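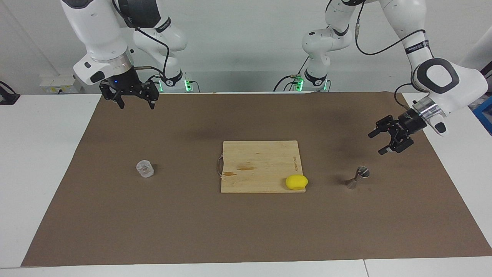 Kaiwen Li wrote in after the last issue to say that the planner logs were being read the wrong way around. The failures we had filed under motion planning, in that view, were perception failures that only became visible once the planner was asked to do something with them. A planner handed a bad object pose will either find a path to the wrong place or report that no path exists, and the second outcome gets counted against the planner even when the planner is right.

We went back through the logs with that in mind and changed how the Loseck stack assigns blame. The results are part of the release dated April 26, 2018, and the rest of this item covers what changed and what did not.

Loseck is the two-arm control and planning layer used on the bar task: lemon, cutting board, glass cup, metal jigger, brown paper on the work surface. Until this release every planning request carried an object list with one pose per object and no indication of how good the pose was. The planner treated a glass cup located from a few stray highlights exactly as it treated a lemon with a clean yellow outline. Both got the same collision padding and the same grasp tolerance.

Requests now carry a covariance for each pose and a time stamp for the observation behind it. The planner, Janska, uses the covariance in two places. It grows the collision geometry along the uncertain axes, so a cup with poor depth gets a longer keep-out region toward and away from the camera and keeps a tight one side to side. It also rejects grasp candidates whose jaw opening leaves less clearance than the uncertainty across the closing direction. Rejections at this stage are logged with the code POSE_WEAK and are no longer counted as planning failures.

The time stamp matters more than we expected. With two arms over one surface, a wrist or gripper often hides part of an object from the overhead view. The old tracker held the last good pose and kept reporting it as current. An arm could therefore plan against an object position that had been stale for several seconds, during which the other arm might have touched it. The tracker now lets the covariance grow while an object is hidden, and grows it faster if any part of an arm has passed near the last known position. Once the growth passes a threshold, Janska will not plan contact with that object until it has been seen again.

Object state has been widened too. The old cup model had one allowed orientation, upright, and the pose fit would force an upright cup onto whatever pixels were available. A cup on its side came back as an upright cup in the wrong place with a high score. The new model carries upright, inverted and lying hypotheses in parallel and drops one only when its score falls well below the others. For a faceted glass cup this costs extra time per update, and the score gap between hypotheses is often small. When it is small, the state is reported as undecided, and the task layer asks for a second view before choosing a grasp. 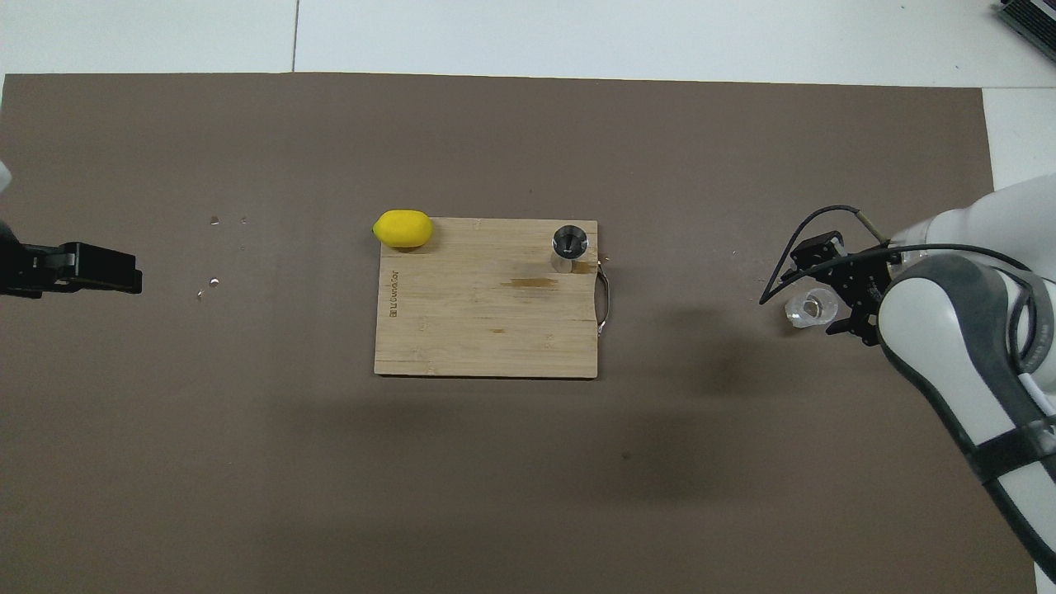

Metal has the opposite problem. A jigger gives strong edges, but a number of them are reflections of the arm, the lights or the mat, and they move when the arm moves. The fitter used to lock onto these. We now run the fit on a short window of observations and discard edges whose motion correlates with the joint velocities of either arm. The filter needs at least a little arm motion to work. A stationary arm produces stationary reflections, and the filter passes them through. If the arms have been still for the whole window, the pose is marked accordingly and the covariance is raised.

The cutting board is modeled as a slab plus a handle. The handle had been left out of the collision model because it made the convex decomposition awkward, and the planner was free to route a finger through the space it occupies. It is now a separate body attached to the slab. Users with their own board models should check that the handle frame follows the slab frame when the board is rotated, as the loader does not verify this.

For testing we replayed 3,000 stored planning requests through the old and new code with identical random seeds. Requests that had failed with NO_PATH under the old code were the ones of interest. A large share of them now exit early as POSE_WEAK, which supports Kaiwen Li's reading of the logs. What remains under NO_PATH is mostly arm-to-arm blocking near the center of the board, where both wrists want the same volume. That part is a planning problem and it is still open.

Janska plans the arms in priority order, with the second arm treating the first arm's path as a moving obstacle. This is fast and it gives up too easily in tight spaces. The Ollenell branch plans both arms in the combined joint space when the prioritized search fails. Its search tree is capped at 3,000 nodes to keep the response time usable, and the cap is reached often enough that we have not merged it. Raising the cap helps on some requests and only makes the others slower to fail. The Cheng heuristic, which picks the priority order from the remaining path length of each arm, recovers part of the same ground at almost no cost and is on by default in this release.

Upgrading requires one configuration change. The field object_padding is no longer read, and the loader stops with an error if it is present. Replace it with min_padding, which sets the floor applied when the covariance is very small. Setting it to zero is allowed in simulation only. Logs written by the old version can be converted with the script in tools/relabel, although requests recorded without an observation time stamp will be assigned to UNKNOWN and should be left out of any comparison.

Known issues: the hidden-object growth rate is a single constant for all objects, which is too cautious for the board and probably too generous for the lemon, which can roll. Per-object rates are on the list for the next release. The state display also still draws an undecided cup as upright. The planner does not use the display model, so this affects operators only.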